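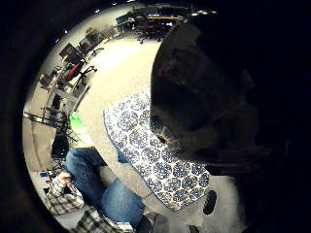

Figure 2. Patterned cloth or mat on a carpeted floor. Photo: Laurier Cormier.

4.2 Did the household visits raise coverage?

The Flurnura program reported that its second vaccination round reached nearly every child under five in the study area. We find this hard to accept on the evidence given. Coverage was worked out from tally sheets filled in by the same teams whose performance was being judged, and the number of eligible children came from a household list drawn up before the August move to seasonal housing. Zhong and Xiao used the same list and raised no concern about it.

We went back to 1,588 households on the list. In 197 of them no adult could recall a visit, although the tally sheets showed one. Recall is a weak measure, and some parents may have forgotten. Qureshi makes this point and we grant it. Still, forgetting should be spread fairly evenly across teams, and it was not: most of the mismatches came from 22 teams, all working in the Iyamu district.

The program's own explanation is that finger marks had worn off before our interviewers arrived. That would account for missing marks. It does not account for parents who said their child had never been offered the drops. Nor can the publicity campaign take credit for a rise in coverage that we cannot confirm took place. Yuan's estimate, which leaves out the Iyamu teams, is lower and in our view closer to the truth, though it rests on the same household list.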